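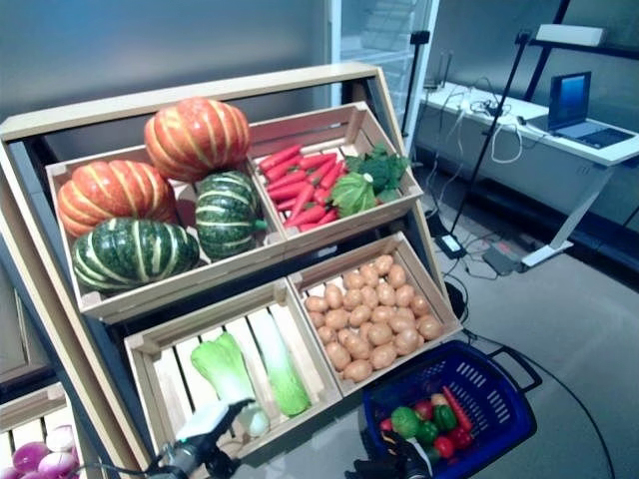
Page 11

4 Fitting out the display stand

4.1 Before you start

Assemble the frame as set out in section 3. Check that all fixings are tight and that the stand is on level ground.

CAUTION: The Mernico 700 must be moved by two people. Do not lift it by the crates.

4.2 Fitting the crates

1. Turn the adjusting feet until the frame no longer rocks.
2. Hook the rear rail of each lower crate over the back support.
3. Lower the front edge until it rests on the stop. The crate will tilt towards the customer.
4. Push the locking pin in from the side until it clicks.
5. Repeat for the upper crates.

NOTE: Crates made before the Dronum rail was introduced have no locking pin. Use retaining clip 196 instead.

4.3 Loading

1. Load the lower tier first.
2. Put large items such as pumpkins against the back of the crate, with smaller ones in front.
3. Lay long items at a slant across the slats.
4. Keep the price rail clear.

CAUTION: Do not load the upper tier while the lower tier is empty. The stand may tip forward.

4.4 Cleaning

Wipe the frame with a damp cloth and dry it at once. Do not use bleach or a pressure washer. Remove the crates before cleaning the side panels.

Spare pins and clips are listed in section 6. Give the part number and the date code from the rear rail when ordering.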